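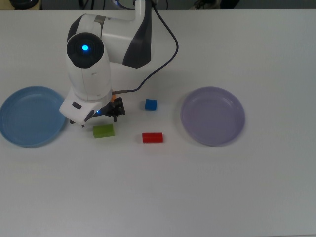 According to a reply under my last post, chores are a solved problem and I am the holdout, still sorting silverware by hand like a medieval peasant. The same reply said a robot could clear my table and tidy my shop "by April, easy." It did not say April of which year.

So, can a machine do any of this yet? I have two jobs in mind. One is the kitchen table after dinner: plates, cups, whatever the kids have built out of napkins. The other is the bench in my garage, where I refurbish door hardware and spend half my life putting hinges in one tray and strike plates in another. I own a Rurko floor vacuum, which has eaten the same phone cord twice, so my expectations are in a reasonable place. I would pay real money for something that sorted the bench. I would pay slightly less real money for something that did the dishes, as I have children for that in theory.

Please don't tell me to own fewer things. I got plenty of that last time.

Posted by drawer_of_lids in Home & Shop

I've worked next to automation for a long time, so here goes. The short version is that the bench is possible if you're willing to rearrange your life around it, and the kitchen table isn't, at any price you'd say out loud in front of your spouse.

What an arm is good at is the same thing in the same spot. At the Gumov plant we had a cell that put 204 brackets in a tray and did it beautifully all shift, provided the brackets came down the chute facing the right way. Turn one over and it would try to pick it up by a corner, drop it, and carry on with great confidence. A person went over and fixed it. That person was me, and I was not listed on the brochure.

The newer idea is to have the arm look at what's there and work it out. That's the blocks-and-plates sort of work: some small shapes on a clear table, two plates, a pair of fingers to pick with. It looks like a toddler's job, and it's harder than it looks. The arm has to find each piece, decide which way to grab it, get hold of it without shoving the neighbor, and let go over the correct plate. A cylinder on its side would like to roll. A cube sitting at an angle wants the fingers turned to match. You do all that while thinking about lunch.

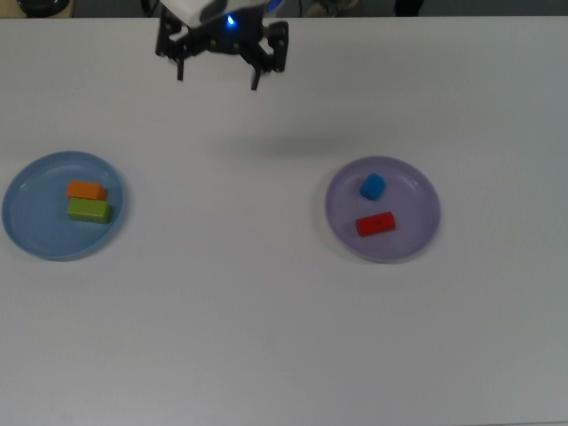
benchvise_blues

Two blocks to a plate, orange and green on the blue one, the blue cube and the red cylinder on the lavender. That's about the level of clutter you want to be thinking in. A picture of a finished-looking table won't tell you how long it took or how many tries went into it, so if somebody is selling you something, ask to see the whole run at normal speed, including the part where it misses.

For your hinges, I'd forget arms for now. Get a tray with dividers and a good lamp. If you must automate, get the pieces lying flat with space between them before you even price a gripper. You may notice that spreading everything out neatly is most of the sorting. Yes. Welcome to my career.

Oh, and measure your bench. These things need swing room, and the cable wants somewhere to go.

17 people found this helpful

Disagree with the above, sort of. My Tully washer does the laundry, my dishwasher does the dishes, and the bread machine does bread. Those are robots. They just don't have elbows. What you people want is a butler, and what you'll get is a thing that moves 12 mugs from one shelf to another shelf while you stand there with your hand over the stop button.

Also, own fewer hinges.

Posted by mop_and_glory

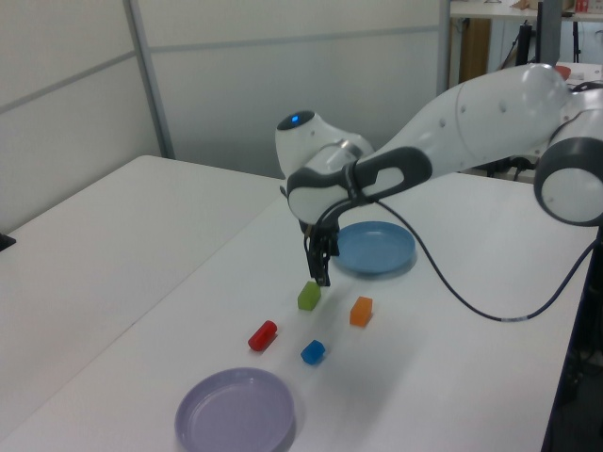
Brercombe, 23/01/2020

Update from me, the one with the hinges. Thanks for the answers, including the one I specifically asked not to get.

I tried the "space between them" advice. Dumped a coffee can onto the bench and spread it all out in one layer, like the four pieces lying there between the two plates, only mine had rust. It took most of an evening. By the end the hinges were on the left and the strike plates were on the right, and I hadn't bought anything, so I guess benchvise_blues gets the check mark.

There was also one part in the can that I can't identify. Brass, bent at one end, a slot where you'd expect a hole. I'm starting a separate thread for it, so if you know old mortise locks, please come find me over there.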